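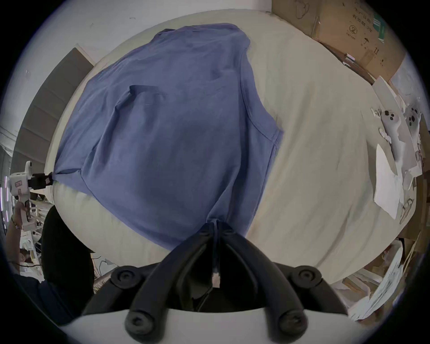

Vevau Community Help > Home & Laundry > Folding and storage

How do I fold long-sleeved shirts so the pocket side stays flat? (table or bed?)

Posted by drengate_newbie

Hello everyone, I hope this is the right section, it took me a while to find it! I moved into a place on the Strickland side of town in September and for the first time in my life I have a proper shelf for shirts instead of a rail. I was thrilled about this until I tried to fill it. I own 13 long-sleeved work shirts, all cotton, most of them with a chest pocket, and I can't get them to come out the same size or lie flat on top of each other. The sleeves make a lump in the middle, the pocket flap gets bent back and stays bent, and by the time I pull one out for work it looks like I slept in it.

My aunt taught me to fold on a table, front side down, sleeves in, sides in, bottom up. I do all of that and I still get one long crease running crookedly across the body. If I pull the hem straight, the collar end moves. If I pull the collar end, the hem moves. You see my problem.
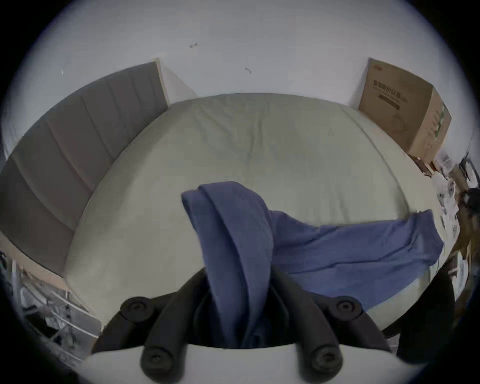 Folding in the bedroom would suit me much better, because that's where the shelf is and I wouldn't have to carry stacks through the apartment. The trouble is that a mattress gives under your hands and everything I lay out on it slides around. I also never know which way to face things. With the tall headboard running down the left, the only direction I have to spread anything is off to the right, and as you can tell from the blue one, it ends up hanging over that side and dragging the rest along with it. I've still got a big cardboard box standing by the far corner too, so getting around the bed to straighten the other end means a bit of a squeeze. I know, I know, I should unpack it.

So what I'd like to know is whether it's worth learning to do this on the bed, or whether I should give in and use the table every time. And does anybody have a fix for the pocket flap? I have the Goteck folding board that everyone seems to recommend, but it's too narrow for my shirts and the cuffs stick out of the bottom. 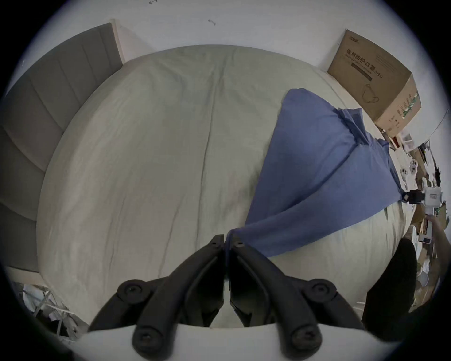

One more thing I should have said at the start: sometimes I have a second pair of hands in the evenings, and it does go quicker with two of us holding opposite corners. If there's a method that works better with 2 people I'd love to hear it, as long as it also works when I'm on my own on a Tuesday night with a full basket.

Thank you so much in advance, and sorry for the length of this!

laundryroom_lou

Table. Always the table. Beds are for sleeping.

pressed_and_tired

Welcome to the forum, and please don't apologize, half of us write essays in this section! I worked in a uniform store for years and folded more shirts than I'd care to remember, so let me see if I can help.

Start with the buttons. Do up the top one, the bottom one and one in the middle before the shirt goes anywhere near the table. Your crooked crease almost certainly comes from the two front halves shifting against each other underneath, where you can't see it happening. Once they're fastened, lay the shirt front side down, and then (this is the part people skip) slide a hand under it and smooth the front from the middle outward before you touch the back.

For the pocket, press the flap down with your thumb while the shirt is still face up, and button it if it has a button. Then make your side folds a little farther out than you think you need to, so that the fold line misses the pocket completely. If the fold goes through the pocket you'll get a bent flap every time.

Sleeves: fold the side in first, then bring the sleeve back over itself and lay it straight down toward the hem. Don't cross them over each other in the middle. That's your lump.

With two people, one takes the shoulders and the other takes the hem, and you both pull very gently before you set it down. Pull lengthwise only. If you pull on opposite corners the cloth stretches on the diagonal and you'll be right back to your crooked crease, which may be part of what's going on at your place.

As for the bed, I do mine there and I like it fine! Put a big piece of stiff cardboard under the shirt and it stops sliding. One side of that box of yours would be perfect once you've emptied it. Turn the shirt so the collar points at the headboard and the hem comes toward the open side, then fold the bottom up in 3 parts and it never gets the chance to hang over.

drengate_newbie

Oh, this is wonderful, thank you! I have been crossing the sleeves this whole time. I'll try the buttons tonight and I suppose I'm unpacking that box on the weekend.

sockdrawer88

i roll mine. no creases, fits more on the shelf. you do need to iron the collars though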